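Datasets > Household & Packing > Data cards

# Kiscombe Small Parcels

A data card for Kiscombe, the small-box packing and opening set put together by Nustent. Read it before you use the numbers for anything. I have my doubts about several of them.

## Contents

- 2855 clips of cardboard boxes being taped, marked, turned, opened or moved on a tabletop
- 2 label files, one for boxes and one for everything else on the table
- 700 clips held out for testing

## What the labels cover

Each box gets a size class (small, medium, large), a tape color and a state. The states are "sealed", "opened" and "unclear". Please don't drop "unclear" to make your table look better. A piece of tape on the lid says very little about whether a box is shut, and the first round of labels treated any taped box as sealed. Those were redone by Prirkora in December. I would still spot-check them.

Handheld tools are labeled by color and rough shape only. "Pen-like" is a real class here. Earlier versions had pen, cutter, brush and marker as separate classes, and the labelers disagreed so often that the split was worthless.

## Other things on the table

Books, fruit and the like are labeled as "background item" with a free-text name. The card for Kudo, the sister set, claims this kind of clutter makes a model sturdier. Maybe – I haven't seen a test that shows it. Watermelon gets its own name and is not lumped in with "fruit", mostly because a cut wedge and a whole pear have so little in common.

## Known problems

- Book titles are often too small to read. Leave the title field blank and don't guess.
- Small boxes outnumber large ones by a wide margin.
- Surface marks on tools (smears, glue, paste, film) share one label, "residue". It is a catch-all and should be treated as one.

## Samples

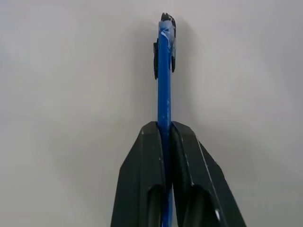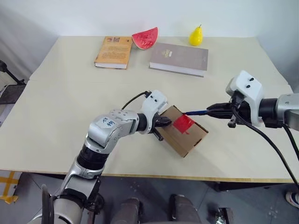 Second sample: small brown box, red tape on top, blue pen-like tool touching the tape. Background items: two books, watermelon wedge, yellow pear.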